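The scripts that outlived their authors

At Drostham, a freight office of 80 people, the night's invoices still go out through a Python script written for 70 customers. There are now almost 2,000. It takes its settings from the command line, in a fixed order.

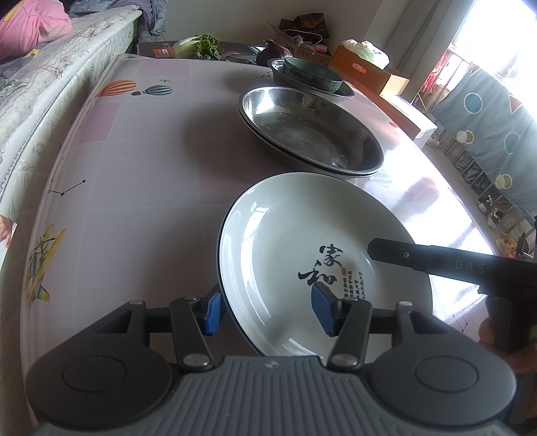 Why has it not been replaced?

The firm priced a new system, Jusunen, and chose to tidy the old code first - all 457 lines of it. Named options went in this February.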